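Vadine opened its Farina workshop to visitors one afternoon in June, with the hand-held grippers out on the benches.

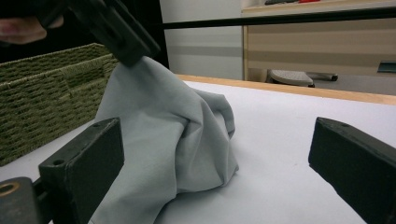
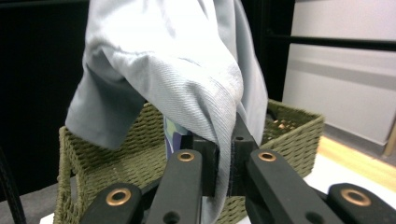

Florian Schwaiger, who runs the workshop, says laundry is the hardest job on his list. Cloth changes shape every time it's picked up, and even a grip on one small part, with the green woven basket close behind, leaves the rest hanging in folds. The program has logged 2174 grasps so far. Tours resume at 2 pm.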